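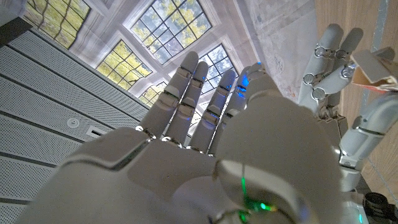

Small boxes, cartons and folded card

Keep one shelf for these and stop when it's full. Flatten anything bigger than a shoebox the day it comes into the shop. Smaller ones can stay made up if you use them for screws, offcuts of sandpaper or glue brushes.

To fold a piece of card cleanly, score it first. Lay a steel rule along the line and run the back of a butter knife or an empty ballpoint down it two or three times. Fold away from the scored side. Don't try to cut halfway through with a blade unless the card is thick, as thin stuff will tear along the line later.

If a carton is plain on the outside and colored on the inside, turn it inside out and reglue the tab. You get a clean face to write on, or the colored side showing if you want to tell one drawer from another. Rhun Hopkin does all his drawer dividers this way and has 58 of them in the bench at Pernarard.

Gluing tabs

White glue, thin coat, one side only. Hold for a slow count of twenty, then put a clothespin on it and leave it alone. Hot glue is quicker but leaves a ridge, and the box won't sit flat against its neighbor. Tape is fine for anything you plan to throw out by the end of the season. Brown paper tape holds better than clear tape in a damp garage.

Labels

Write on the short end, the end that faces you on the shelf. Pencil lasts longer than you'd think. Marker bleeds on uncoated card, so test it on the bottom first. Put the size and the head type for screws and leave off the brand.

Light from above

A workshop with a glass roof or high windows is a pleasure in the morning and hard on stored things in the afternoon. Card yellows and goes brittle, rubber bands rot, and masking tape bakes on. Move the card shelf to a wall the sun doesn't reach. If you can't, hang an old bedsheet over the front with a few cup hooks.

Wash high panes twice a year, spring and fall. Use a squeegee on a pole and a bucket of warm water with a small squirt of dish soap. Do it on a cloudy day. In full sun the water dries before you get back to it and you'll have streaks until the next wash.

Cleaning white plastic

White casings, handles and covers show every fingerprint. Wipe with a damp microfiber cloth and a drop of dish soap, then again with plain water. Don't use acetone or anything sold for stripping paint. For the seams between panels, use a dry soft toothbrush, and a wooden toothpick for whatever the brush leaves behind. Unplug anything with a light or a motor in it before you start, and wring the cloth out well.

Small exposed screws and pins get a dry cloth only. If one has gone dull, a touch of metal polish on a cotton swab will bring it back, but keep the polish off the plastic.

From readers

Mererid Trevor keeps a cookie sheet under whatever she is taking apart so the screws don't get away. A sheet with a rim, she adds, after a morning on the floor with a flashlight.

Hagos Ambaye saves the stiff card from shirt packaging for paint stirring and for spreading filler. He cuts it into strips two inches wide.

Kiều Ninh wants to know how to get old price stickers off card without lifting the surface. Warm it with a hair dryer on low and peel slowly from one corner. If it still lifts, cover it with a fresh label.

Page updated 2025-08-07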